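Where Does the Jar Go? A Small Study of Pantry Shelves

Our project began with a grumble about the shared kitchen at Norkow House, where finding the tea could take longer than drinking it! We wanted to know whether a plain set of shelves, properly thought out, would help people put things back where they had found them, and we were given the spring term to find out.

We tried 2 layouts. In the first, which we called Stirier (after the lane behind our building), jars were grouped by what was in them. In the second, Oyelaran, they were grouped by the kind of jar, with the clear plastic ones kept together and the labelled ones on a level of their own. We were all quite sure that the first would win, and I think we argued for it rather too warmly in our proposal.

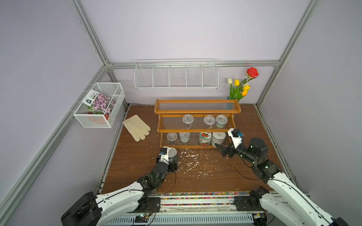

Figure 1. The wooden shelf with plastic jars on the middle level, the strawberry jar among those below, and the top rack left clear.

Each layout was used with 7 jars and tried over 5 weeks, and by the end of term we had written down 1,384 separate returns in a notebook that is now very sticky indeed. The Oyelaran layout came out ahead, much to our surprise. People seemed to remember the look of a jar and its neighbours far better than they remembered whether raisins counted as baking or as snacks (we never did agree on that one ourselves).

The top rack gave us the most trouble. We had meant to keep it free for cups, but small packets crept up there whenever the kitchen was busy, and slipped between the rods. For next term we would like to try a shallow tray on it, and bigger labels on the plastic jars.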